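# Robot cell starting next to our packing line, what happens to the people on it?

**Rezaul Chowdhury**

I run second shift in kitting at a place that packs small parts for Skivholm. We have 10 people on the line. Management is bringing in a two-arm cell in August to do the tray filling, the same job my crew does by hand now. I was told "no one is losing hours" but nothing about who does what once it's running. If your shop went through this, what changed for the people? Do I need to fight for anything up front?

---

**Pierina Lo Presti**

We've had two arms doing tray work since last year. Hours stayed the same. The jobs did not.

Before, everybody filled trays and everybody could swap with everybody. Now two people per shift look after the cell and the rest do the odd-shaped orders it can't take. The two who tend it set out the parts, clear the stops and restart it. It's easier on the wrists and a lot more boring. The ones doing odd orders say their work got harder, and they're right, since all the easy trays went to the machine.

Our test table is set up like this, with cloth hung around it and the parts laid out between the arms: 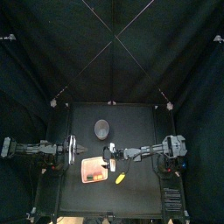
*Test table with both arms in. Blocks in the tray, cup behind it.*

Things I'd get in writing:

- Who is allowed to restart it after a stop. We had leads only for the first month and people stood waiting.
- Training during paid time, for the whole crew. If only two people learn it, those two never get a vacation.
- What happens to the rate. Ours was 83 trays an hour per person and they tried to keep that number for the hand line after the easy orders were gone. It took a grievance to change it.
- Rotation. We swap every 2 hours. Fitzsimmons, the integrator, wanted one fixed operator and our crew said no.

Also ask where the stop log goes. Ours was being read as a record of the operator and not of the machine.

---

**Ubaldo Amato**

Depends on the shop. They put one in at Roreo and then moved half of us to receiving. Pay was the same but the shift was different, so check your contract on shift changes.

---

**Sandro Zuccaro**

What Pierina said about the rate. Get it in writing before the first day it runs.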